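Workshop notes, January, finishing bench

Second round on the oak boards for the Zusarville house. Genbridge sent replacements for the batch we rejected and says these ones are conditioned to site moisture. They said that about the first batch too. Meter on three boards from the middle of the pack, both faces, both ends. Readings agree with the sheet this time. I still want them stickered in the shop before anything gets glued down.

Hollmann satin oil on the left half of the sample panel, Rekinent hardwax on the right. Same sanding on both, same pad, same person. The Hollmann label promises foot traffic in 24 hours. I put a thumbnail into it at 24 hours and left a mark I could feel. Either their test room is warmer than our shop or the word "traffic" means something different to them. Will try again tomorrow before I write to anyone.

Rekinent goes on thicker and looks better wet, as everything does. Once it flashed off the two halves were hard to tell apart from standing height. Kneeling, the Rekinent side shows more of the sanding pattern near the end joint. Could be my edge work. I went over that end last and I was hurrying.

Buffing: folded cloth, light pressure, with the grain. The rep's sheet wants a white pad on a machine for the first pass. We've had swirl marks from that before and I'm not convinced the machine does anything on a panel this size except make it quicker to ruin.
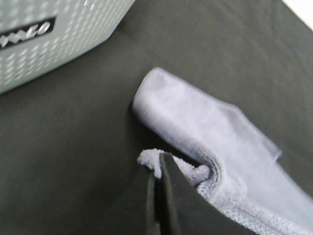
Microfiber, folded. Fuzzy side shows along the edge.

Water test on both halves: 30 minutes under a wet glass. Faint ring on Hollmann, fainter on Rekinent. Neither one would get past the client, who has already asked twice about kitchen spills. Repeat after full cure, otherwise the result is worthless.

Coverage. I don't believe either can. We used more than the label rate on both, and these boards were sanded finer than the label asks, so we should have used less. For the order, ignore the printed figure and go by our own panel. The job is 1000 square feet with the stair landing, before waste.

Still open:
Does the bevel hold oil? Looked glossy in two spots on the Hollmann side.
Ask Genbridge which adhesive they tested over heated screed. The sheet says "approved" and doesn't say by whom.
Character grade for the back hall, or prime all through? Client keeps changing this.

Panel is on the rack by the window, don't stack on it.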